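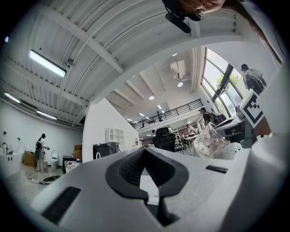

Handheld gripper sessions with several people on the floor: what rules do you use?

Posted by Pylyp Hrynyshyn

We share one big room for recording demonstrations with handheld grippers. On a normal afternoon there are people at the counter, people at the desks, and others walking through. So far our only written rule is "check the marker before you start." I have been asked to write a proper one-page procedure by April. We have 3709 recordings and I threw out 658 of them last month, mostly for bystanders' faces and bad tracking. What should be on the page? Is there a standard I can just point to?

Fedir Pasichnyk

I don't know of one standard that covers a handheld tool with no motor driving it around. The robot safety standards are written for the robot and its cell, so read them for the arm that will replay the data later. For the recording itself you need house rules. Ours at Plukton, more or less as they hang on the wall:

Everyone in the room signs a consent form, including people who are only passing through to the printer.
Marker flat, clean and fully stuck down. If a corner lifts, replace it.
Wipe the finger pads at the start of each shift and look for tears.
Cables off the floor or taped down before anyone puts a backpack on. You can't see your feet well when you are watching the gripper.
Two arm lengths between operators.
Log the operator, the station and the gripper number for every take.
Stop after 200 takes and check the calibration again.

The cable rule is the one I would enforce hardest. We had two trips in our first month and one of them ended with a broken housing.

For faces, don't delete the take. Blur first, then have a second person check. You probably lost some good recordings.

Terence Naylor

just put tape on the floor and tell people to stay out of it. worked for us

Lefteris Karagiannis

Tape helps with collisions but does nothing for faces, as a wide lens picks up people well outside the line. I'd go with Fedir's list and make two changes. Recalibrate any time a gripper is dropped — don't wait for the count. And put one name on the page as the person who can stop a session. We left that out and people kept going with a loose pad for six days.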